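Okay, a few people asked how I keep the little gripper arm on my workbench running, so I'm going to post the whole routine in one go. Get a coffee, it's a long one.

1/ The setup first. It's a small tabletop arm with a two-finger gripper and a camera at the wrist. White printed housings, orange printed fingertips. I've had it going since October and it has picked up toys pretty much every evening since then (my evenings are very glamorous, I know).

2/ The fingertips are the part I fuss over the most. They're printed in a flexible filament with a ribbed lattice inside, so they give a little when they close on something. Great for odd shapes! Also great at collecting fluff, crumbs and cat hair in every single gap.

3/ So, cleaning. Power off, always. Then a dry toothbrush through the lattice, from the inside edge out. I used to use compressed air and all it did was push the dust down into the housing, where I then had to go and get it with tweezers.

4/ The gripping pads get wiped with a damp cloth, no soap. Soap leaves a film and then everything slides for a day. I learned that with a plastic banana that I dropped over and over before I figured out what I'd done.

5/ I do a full fingertip swap every 1,000 closes. My current pair is at 624 and still feels springy, so maybe I'm being too careful, but a print is cheap and a tip that splits halfway through a run costs me the whole evening.

6/ Yes, I keep a tally. It's a counter in the script that goes up by one every time the gripper closes. Darmawan Tambunan talked me into it after I kept saying "oh, they're pretty new" about tips I'd had on for weeks. Thanks, Darmawan, you were right and I was annoying about it.

7/ Screws next. The ones in the finger housings work themselves loose, slowly, and you won't notice until one finger starts to droop. I check them at the start of every session with a short hex key. Snug, then stop! I cracked a housing in my first month by going one more quarter turn to be safe.

8/ Someone asked about threadlocker. I don't use it on the plastic. Some kinds can make printed parts brittle, and I take these apart so often that it would drive me nuts anyway.

9/ Okay, zeroing the gripper, the bit I got wrong for the longest time. I close the fingers by hand with the power off until the pads just touch, switch on, save that as closed. Then I open it all the way and save that as open. Then I run it through both ends a few times and watch whether it stops in the same spot.

10/ If the closed spot is saved too tight, the motor keeps pushing after the pads meet and it gets hot. Mine hit 80 percent of its load limit just sitting there holding nothing. I backed the closed position off by a hair and the whine went away too, which my family appreciated.

11/ I named the whole project Plirkis, by the way, and the script that does the zeroing is called Bramlow. There's no reason for either. I needed folder names and it was late.

12/ The wrist camera gets a lens cloth and a wiggle test. Wiggle test is exactly what it sounds like: I nudge the mount with one finger, and if the picture shifts and stays shifted, the mount needs tightening. If I skip this the arm reaches beside things with total confidence.

13/ Cables! I leave a loose loop at the wrist, turn the joint 90 degrees each way and look for anything that pulls tight. The first cable I had on there died right at the plug. The new one is tied down a little way back from the connector and it's been fine.

14/ Then a warm-up before I record anything. A few easy picks, something squishy, something hard, something with a hole in it. I'm listening more than looking at that point. A dry click on closing means a screw, a grinding noise means a crumb in the gears (ask me how I know).

15/ Last thing, the spares box. Two pairs of printed tips, a strip of pad material, one servo, a bag of screws in the right length and a bag in the wrong length that I keep for some reason. If you only buy one spare, make it the servo. You can print the rest overnight.

16/ That's the routine, ten minutes if nothing's wrong. Answering one from the replies down at the bottom and then I'm going to go put the good hex key back where it lives, before I lose it again.
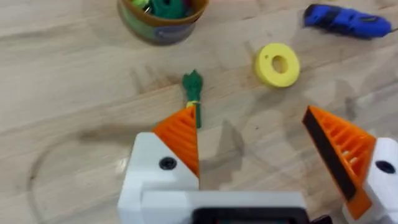
How do you tell that a flexible fingertip is worn out before it splits?

Squeeze the tip between your thumb and finger and let go. A good one springs straight back, and a tired one comes back slowly or stays a bit bent. I also look for pale lines where the ribs meet the outer wall, and once I see those I swap both tips so they keep the same amount of give.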